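Call for Participants: Bedroom Folding and Packing Sessions

Jondico is looking for people to take part in a home study on how clothes and bags get put away in small bedrooms. Sessions start in March. We need 40 participants. You do not have to be neat, and you do not need any experience.

The study is set in a lived-in bedroom. The art stays up on the white walls and the personal things stay where they are. We ask participants to work around them the way they would at home. 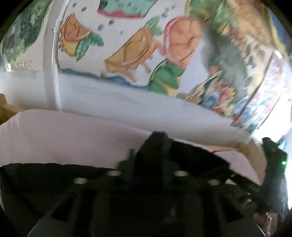
Each person comes in for two visits. On the first visit you put clothes away however you like. On the second you do the same job using a short set of written steps. Most of the work is done on or next to the bed, so you should be comfortable sitting on a mattress or standing and bending for up to 88 minutes, with breaks when you want them.

What you will handle:

Outerwear, including padded jackets with snaps, cords and side pockets
Shirts, pants and knitwear
Cloth bags
Bed sheets and covers

Padded jackets take up the most time. You will be asked to lay one out flat, close it, bring in the sleeves and fold it small enough to go on a shelf. If you have your own way of doing this, use it on the first visit.

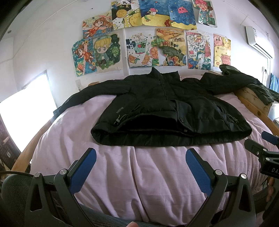
Photo: Yulan Xia / Jondico

Who can apply:

Adults 18 and over
Able to lift a full laundry bag
Able to read short instructions in English
Free for both visits, which must be at least one week apart

We are especially short of left-handed people and people over 60. If you took part in the closet study last year you can apply again, but please say so on the form. Previous participants are placed in a separate group.

You will be paid $696 after the second visit. If you finish only the first visit you will be paid for that visit at half the full amount. Travel is not covered. Lockers are available for coats and bags. 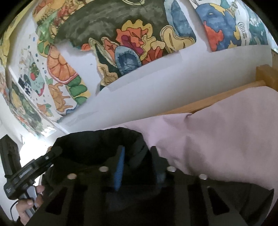 Jondico Home Storage Team

Paper artwork is taped up close to the bed. Please take care when shaking out sheets. Street shoes come off at the door, so bring socks. Food and drinks stay in the hallway.

To apply, fill in the short form and return it to Maricel Mangubat by 2024-08-10 for a place in next year's sessions. Include your height, which hand you write with, and any injury to your hands, shoulders or back. Gediminas Jõgi handles scheduling and will contact you with visit times if you are selected. Questions about payment go to Sandrine Pons.

Late forms will be kept for the waiting list.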